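**List:** workshop-build
**From:** Dénes Vida
**Date:** 2019-03-09
**Subject:** Re: Fridge job, grip and reach

Géza wrote on the list:

> Has the hand been tried on real fruit yet, or only on the foam balls? I would like to know what happens to the thumb when the thing it is holding is wider than the palm. Also, are you still fixing the height of the basket by hand in the script? If so I think you will regret it once the fridge is part of the job.

Real fruit, yes. The foam balls went back in the drawer after the second evening, as they told us very little. They squash, so nearly any grip closes on them.

The fruit goes in the yellow basket at the corner of the table, at the fridge end. I set the fingers to come over the top of the apple and the thumb to press from lower down on the side. With the thumb set higher, the apple turned in the hand in my tests last week. The black covering on the fingers helps with the skin of the apple. We have two sets of gloves from Drustley and I prefer the thinner ones, though they wear through sooner at the fingertips. 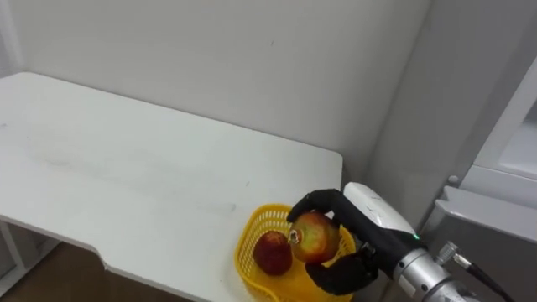

Géza again, off-list, with leave to pass it on: the thumb position looks right to him, but he would close it last, a good half second after the fingers, and would limit the current on it separately. On his own Tiltus hand he had the thumb winning against the fingers every time, and the fruit ended up pushed out towards the knuckles.

I have put that in the script as a delay and it is on the branch called `vincze`. The current limit will have to wait, as the hand board takes one value for all the fingers at the moment. If somebody on the list has split it, please send me the patch.

On the basket height: yes, still fixed in the script, and yes, I regret it. The table is level enough, but the fridge shelves are at their own heights and the upper compartment is a long way up for the shoulder. With the left arm stretched out towards it, the elbow is nearly straight, and from there the wrist has little room left to correct. The knees have to be bent to hold the balance, and that costs more height. I tried standing it closer, but then the arm has no way past the door.

The cables are the other matter. They come down the back and legs to the floor, and one runs across between the feet. For standing work this is fine. I would not walk it like that. Standetti sell a ceiling reel, but it is rated for 12 kg and has 6 m of line, more than we need in this room, and I would sooner make one.

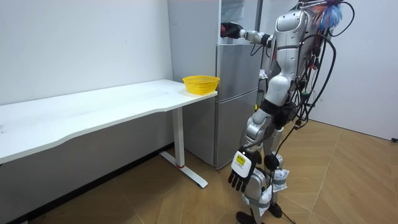 ## Still to do

- Read the basket height from the head camera and drop the fixed number.
- Thumb closing after the fingers: 80 runs with the delay, then the same without it, same fruit if it lasts.
- Shorten the cable bundle at the waist and tie it in 2 places.
- Decide whether the upper compartment stays in the job at all. I am for using the lower shelves until June.

I am in the workshop most evenings — bring your own fruit if you want to try the hand.

Dénes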